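Rurkcombe Sheep Weight and Feed Records: data card

Version dated 17 February 2023

Summary

The Rurkcombe records bring together weights, feed amounts and basic health notes for breeding ewes and their lambs on hill and lowland farms. The set was prepared by the Furkalo Institute for use in teaching and in small studies of flock management. It covers 85 flocks, each followed through a single lambing season.

Contents

The data are held in three plain text tables, joined by a flock number and an animal number.

ewes: one row per ewe, giving breed, age in years, body condition score and the number of lambs carried at scanning.
lambs: one row per lamb, giving sex, birth weight in kilograms, and weight at each later visit up to weaning.
feed: one row per flock per week, giving hay, silage and bought-in feed in kilograms.

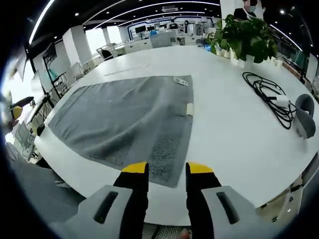 Grey towel laid flat on a white table.

How the records were made

Farms weighed their lambs on a standard crate scale — the Zoline model was supplied to any farm without its own — and entered the figures on paper sheets. The sheets were typed in twice by separate staff and the two copies compared. Where they differed, the paper sheet was taken as correct. Birth weights were taken within 15 hours of lambing. Lambs weighed later than this keep their row, but the birth weight is left blank.

Body condition was scored by hand over the loin, on the usual scale from one to five, in half points. Scoring was carried out in March on lowland farms and after the spring gather on hill farms. Scores from the two groups should not be compared directly.

Known limits

Upland crossbred ewes make up a large share of the set, and rare breeds are poorly covered. Grazing was not measured, so the feed table understates what animals ate once turned out. Up to 6 weeks of feed entries are missing for certain flocks; these weeks are marked with a dash and must not be read as zero. Lamb deaths are recorded by date only, without a cause.
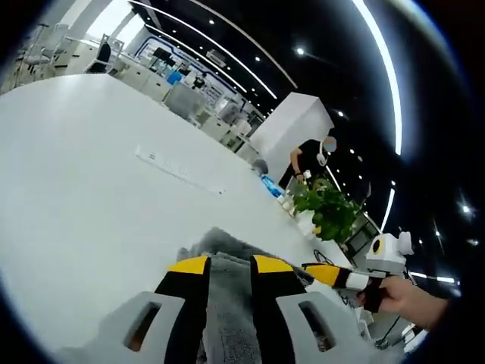
Can the lamb weights be used to compare one breed with another?
Only with care. Breed is closely tied to farm type in this set, and a difference in weight may reflect land, weather or feeding as much as breeding. Users should compare animals within the same flock wherever possible.

Access and terms

The tables may be used free of charge for teaching and for non-commercial study. Farm names and holding numbers have been removed, and users must not attempt to restore them. Work based on the records should cite the Rurkcombe data card and state the version date.

Corrections

Errors should be reported to the Esteves data office, quoting the table name, flock number and animal number. Accepted changes are listed in the file named changes — earlier versions remain available on request.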